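Wednesday, July 3, 2019

# Tabletops in the Trerkstead study hall: final report (draft 3, nearly done)

Project for the Interiors & Materials module. Solo. Word limit is 488 for the main part, went over, will cut later.

## What I set out to do

Look at the work tables in the study hall and figure out which surface holds up best for everyday stuff. Writing, laptops, coffee, model making. The school is replacing the old dark ones and wants student input before the order goes in.

Three surfaces compared:

- the old dark brown tops (there since forever)
- the gray speckled ones from Kovport
- the pale wood-look ones from Bresurach, on trial since December

## How

Mostly sitting at them. Also a short survey on paper, left by the door, 205 sheets came back. Questions were simple: which table do you pick when the room is empty, does the surface bother your eyes, does it show dirt, anything else.

Wiped each table with a damp cloth at the end of the day and wrote down what stayed behind. Pencil, glue, cup rings. Same cloth type every time, same cleaner (the Ríos one from the supply closet).

## Results, quick version

Dark tops: hide pencil completley, show dust like crazy. People avoid them in the evening, too gloomy. Glue dries white on them and you see it from across the room.

Gray speckled: best at hiding dirt, no contest. But the comments were not kind. "Looks like a hospital" came up more than once. Small parts get lost on the speckle, which matters if you build models. Lost a brass pin on one myself.

Pale wood: the favorite in the survey by a good margin. Feels warmer, room looks bigger. Pencil shows right away but comes off with the cloth. Coffee needs a second wipe if it sat overnight.

## Light and glare

This part took longer than planned. Expected the pale tops to be the worst for glare by the windows. Not so bad, the matte finish helps. Far side does go very bright though and the grain nearly dissapears there. Fine lines like these need some shade across them before you can read the pattern.

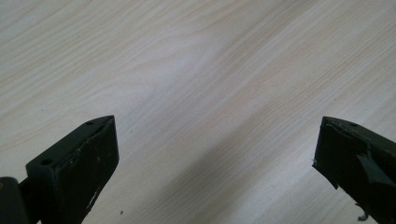

*3 min read*

Grain on the pale top runs on the diagonal, with arches and loops where the lines bunch up. Creamy beige, thin tan and light gray lines. In the brightest corner it's close to washed out, under the gray band of shadow the wood goes darker. For drawing I'd want the shaded part. For just reading either is fine.

## Cost

Only have one number so far. Bresurach quoted 3487 for a set of 8, delivery not included. Kovport hasn't answered my second email. So no real comparison yet, sorry.

## Recommendation

Pale tops for the window side and the middle. Keep a couple of gray ones at the back for glue and paint. Get rid of the dark ones.

## Still to do

- cut the main part down to the limit
- put the survey sheet in the appendix
- chase Kovport about the quote
- fix the table of stains, the columns are swapped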